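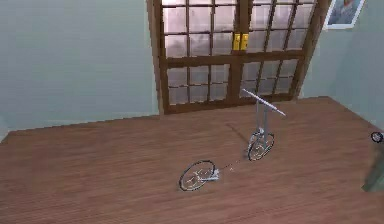

Why do crisps come back? That was more or less the question we started with in May, after Hundamis brought back its Pickled Onion Hoops and half our year group went out and bought them. Our project looks at discontinued snacks that get relaunched, and whether people who say they miss a product will go on buying it once it's on the shelf again. We wanted to use a proper tasting room but there isn't one free at Plallcombe. Plain room, plank floor, pale walls, one big double glass door. Pale walls matter a bit because strong colours can change how sweet people say something is. We kept to that for the sessions as far as we could.

Report date 25/02/2024. Second year, Food and Consumer Studies, Plallcombe College.

1. Background

Three products were picked. All three were taken off sale and then brought back.

Hundamis Pickled Onion Hoops – gone for six years, back in the same bag design.
Lebrun Chocolate Wafer Fingers – back with a thinner coating and a smaller pack.
Belau Lemon Fizz Biscuits – back for one season only, then made permanent.

We chose these because you could buy all three in shops near the college. There were other candidates (a peanut bar, a cola flavoured mousse) but one has nuts, so the ethics form would of taken longer, and the mousse needs a fridge.

The reading we did was mostly trade magazines plus two textbook chapters on brand loyalty. The main idea in both chapters is that memory makes old food taste better than it was. People remember being eight and having it in a lunchbox. The product then has to compete with that. Companies get a lot of free publicity from a comeback but the sales can drop off quickly after the first few weeks.

2. What we did

Part one was an online survey. We sent the link to almost 900 people through the college mailing list and two local groups. We got 332 replies. Some were only half filled in and had to be taken out, which left 239 we could use.
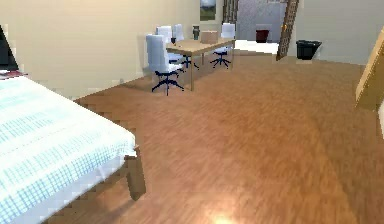 The questions were short on purpose. Do you remember the product, did you know it was back, have you bought it, have you bought it more than once. Then a free text box for anything else. The free text box was the best part by a long way and we should have left more room for it.

Part two was a blind tasting. Each person had the relaunched product and a supermarket own brand version, in plain paper cups, with water and a cracker between. They scored each one for flavour, texture and "is this how you remember it". They weren't told which was which until the end.

Order was swapped between sessions so that the branded one wasn't always first. One session got done in the wrong order and we have marked it in the results table.

3. What we found

Most people in the survey remembered the Hoops. Fewer remembered the Wafer Fingers, and Lemon Fizz was mainly known by people over thirty. Buying once was common. Buying again was much less common, and that was true for all three products.

Reasons for not buying again, from the text box, grouped by us:

Price. Came up more than anything else.
Smaller than it used to be. Nearly always about the Wafer Fingers.
"Not the same." Often without saying what was different.
Only wanted to try it, never meant to buy more.
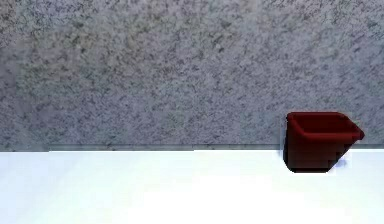
4. Tasting results

In the tasting the Hoops beat the own brand on flavour but not on texture. Wafer Fingers lost on both, which suprised us. Several people picked the own brand wafer as the original and were quite annoyed when they found out. Lemon Fizz was close to even.

The score for "is this how you remember it" was low for everything. That included people who scored the product highly for flavour, so liking it and recognising it seem to be separate things. We would want more tasters before saying that strongly.

5. Problems

Tasters were mostly students so the ages are bunched. Hardly anyone in the tasting was old enough to have had Lemon Fizz the first time round.

The survey was called "Bring Back Our Snacks" which is a leading title. Changed it after the first week – too late for a lot of the replies.

Own brand onion rings are a slightly different shape from the Hoops. People could tell. Next time we'd crush them, or use a product where the shape matches.

We also didn't write down which batch the biscuits came from. Should have.

6. Room layout

Tasters would also need somewhere to wait. The food should be laid out near a counter and people sit at a table to fill in their forms, with plenty of floor between the two so they can't see each others' scores.

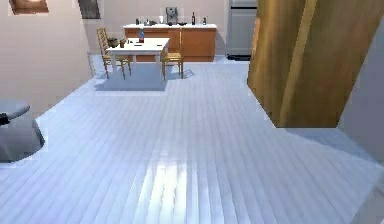 Fig. 4. Room with pale plank floor, dining area and counter at the back.

7. If we did it again

Start the survey earlier. Ask about price directly, with actual prices. Run the tasting twice with the same people a few weeks apart, to see if the scores drop once the novelty has gone. Include one product that never went away, as a comparison, probably a plain salted crisp.

Survey questions and the blank score sheet are in Appendix A. Raw scores in Appendix B, with the wrong-order session marked with a star.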